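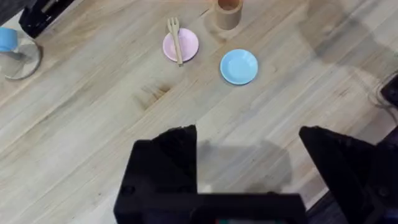
Duo records with voice and one instrument — where next?

Posted by Tultutance

I've fallen hard for a record by a duo called Floltent, just a singer and a double bass, and I'd love some help finding more along those lines. The singer talks as much as she sings. There's a long story in the middle about missing a ferry, and the bass player sort of heckles her with the bow all the way through it (I laughed out loud on the bus). My partner calls it two people falling down the stairs. I don't mind it getting noisy, but I do like to be able to follow the words. Also, is it all made up on the spot? The sleeve says "recorded in May" and gives the track times, and that's your lot.

Bergþóra Gunnlaugsson

Oh, lovely record! I saw them play to 12 people upstairs in a pub and they did the ferry story quite differently, so my guess is that the words are loosely fixed and everything under them is free. Try Sólveig Eyvindsson's disc with the accordion player, the one on Todico. It has 8 tracks and the first is a bit of a slog, so start with track 5 — she reads out a shopping list and by the end of it I was nearly in tears. The vinyl was a run of 216 and long gone, but the CD still turns up second-hand. Play it on speakers if you can, as the quiet bits vanish on headphones.
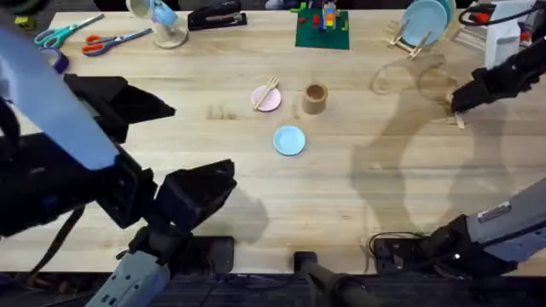
Two arms over the wooden table, with a small pale piece of wood by the right-hand gripper.

If you get on with that one, there's a live set of the same pair with much less talking. I play it less, but the accordion sounds enormous.

Todico_fan

Second the Eyvindsson. Don't bother with the remix though. Not sure about the improvising, I always assumed they wrote it down.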